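Section 4: Comparing the two hand-held grippers

I run these back to back, Brilo first and then the Leckie, on the same table with the same objects. Swap the objects partway through and your numbers are mush, trust me.

1. Strap the sensor kit on snugly, but leave your fingers some colour!
2. Check the marker cube is clean and its mount is tight. A wobbly cube throws the tracking right off.
3. Start the Tramanix controller and wait for the steady tone.
4. Do 20 slow picks, then change grippers and do 20 more.

Note: I like awkward things for this (flower stems are brilliant, blocks are too easy).

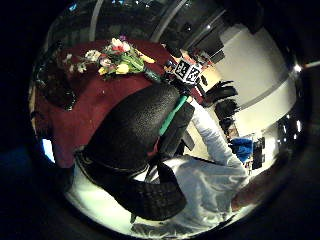
Keep your sleeve pushed back while you're at it. Loose fabric likes to wander in front of the lens, and I've binned a whole Thursday's recordings over a baggy cuff.

CAUTION: Don't squeeze past the second stop on the Leckie. The fingers will take it but the linkage won't.

5. Save both runs under the same session name, then go on to Section 5 for the grip-force settings.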